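About Kindetti

Hi, I'm Hammad Kakakhel, and I run Kindetti out of two rooms over a tile shop. We put together a robot arm kit called the Fenido for small kitchens, cafeterias and teaching labs. If you've ever stood at a dish return at 2 p.m. with plates coming at you faster than you can stack them, you already know why I got into this!

I used to fix dishwashers for a living. My friend Swati wrote software for packing machines and kept telling me that an arm could do half of what I was complaining about. We argued over that for most of a winter, then bought a secondhand arm and started teaching it to pick up plates. Our first gripper fingers were terrible (I still have them in a drawer). The set we ship now is number 37, and I'm pretty fond of it.

A Fenido kit comes with the arm, the gripper, a power supply, the cables and our software, which runs on a regular laptop. You show the arm a move by hand, save it, give it a name and play it back. Dishes are what we care about most, so that's what we spend our days on: picking one up by the rim, carrying it over another one, setting it down where you want it. 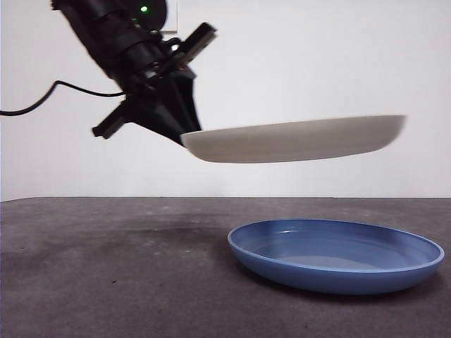

Do I need to know how to program?

Most of our customers have never written a line of code, and the hand teaching covers everyday jobs. If you do like to tinker, there's a Python library in the box too.

We're a team of five these days. Swati still does the software, I build the grippers and answer the phone, and the others split assembly, testing and shipping between them. Controllers come from Gateck, a small shop we've worked with since our first batch, and every kit runs on our bench overnight before we tape up the carton.

Each kit has a two-year warranty on the arm. Finger pads wear out sooner than that, so we throw in a spare set. We take visitors most mornings, so call first and bring a plate from your own kitchen. I'd love to try it!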